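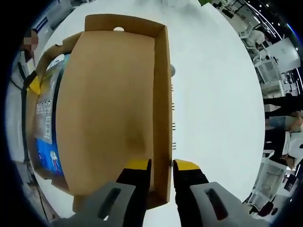

How does a company buy a robot?

Written by Horácio Sequeira for young readers

When you want a new bicycle, you look at the price in the shop. Then you count your money. If you have enough, you can buy it. Buying a robot for work is a little like this, but there are many more things to think about before you pay.

Let us imagine that you are the boss of a small company named Plirkbridge. Your company sends boxes to people's homes. Every day the workers open boxes, put things inside and close them again. You ask yourself: could a robot help us with this?

First question: what is the job?

Before you look at any robot, you must write down the job. "Help with boxes" is too short. A robot cannot understand a wish like this, and the person who sells robots cannot understand it well either.

A better list is like this one:
Hold the side of a box.
Pick up a small thing and put it in the box.
Pick up a soft thing and put it in the box.
Stop when a person comes too near.

You did all these jobs with your own hands when you were very small, so they look easy to you. For a robot they are hard. Cardboard can bend. A soft package changes its shape when you press it. If the robot presses too much, it breaks the thing. If it presses too little, the thing falls.

Second question: which hand?

The part of a robot that holds things is called a gripper. Many grippers have two fingers, and they close like your thumb and your first finger when you pick up a pea. Grippers are often sold separately from the robot arm. It is the same as with a camera, where you can buy the body first and choose the lens later.

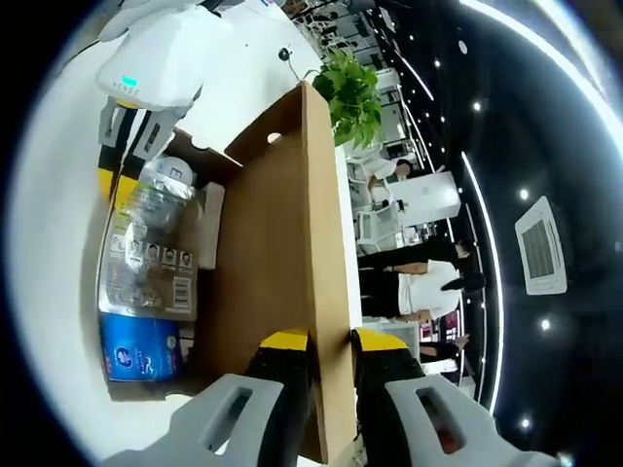 Packages can be stiff, soft or slippery, and one gripper may be good for one kind and bad for another. For this reason a good buyer brings real things from the company and asks to try them. Bring also the ugly boxes, the ones with a bent corner! A robot that can work only with perfect boxes will not help you much.

Third question: how much does it cost?

Now comes the budget. A budget is a plan for money. You write what you will pay, and you do it before you pay.

Imagine that two sellers write to you. The first is Traltico. They sell a gripper for 2867 dollars. The second is Zonik, and their gripper is cheaper. You want to say yes to Zonik immediately. Wait! Read the small letters. With Traltico, the spare finger pads are in the price. With Zonik, you must buy 13 pads every year, and each one costs 40 dollars. Take a pencil and find out how much this is for one year. Then do it for three years.

You must also put in your budget:
the arm that carries the gripper
a strong table
lessons for the workers
repairs
some money for surprises

Fourth question: when?

A robot does not start to work on the day it arrives. At a company named Odukoya, they ordered a robot in September and it needed 17 weeks until it was ready to pack. During this time people continued to do the packing, and they had to be paid too. So a plan for a robot needs a calendar next to the money.

Try it at home

Choose one small job in your kitchen, for example putting spoons in the drawer. Write every step of the job. Next to each step, write what kind of hand you need for it. Then ask an adult to follow your steps exactly and see where they get stuck.

Words to remember

Budget: a plan for how you will use your money.
Gripper: the hand of a robot.
Spare part: a new piece that you keep for when the old piece is worn.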